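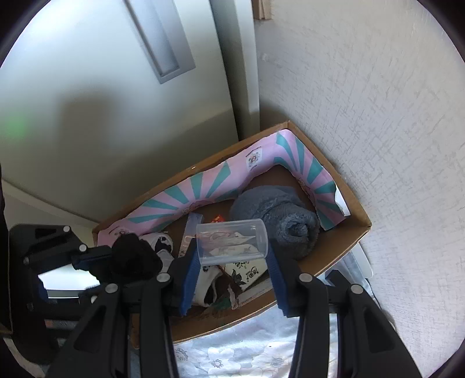 Packing glassware and cups for a move costs Baoshan Yu more time than anything else in the house. She has packed kitchens around Pokbridge for 8 years, and she starts with the box. It should be plain cardboard, open flat at the top and small enough to lift when full. Clear plastic cups, like the one held on its side over the brown box, can share space with paper goods and party leftovers. A curl of pink paper with teal rays can stay along the walls. Glass gets its own carton.

Yu charges $330 for a kitchen, supplies included. Her clients are mostly renters leaving the Sturnia apartments, and most of them own more cups than plates.

"People wrap plastic like crystal, then throw the crystal in with the pans," she says.

Her partner in the business, Xiuying Zeng, handles labels. Zeng writes the room on two sides of each carton and never on the lid — lids get covered once boxes are stacked. December is their slowest month. Bookings for spring open right after it, and kitchens are scheduled for the morning.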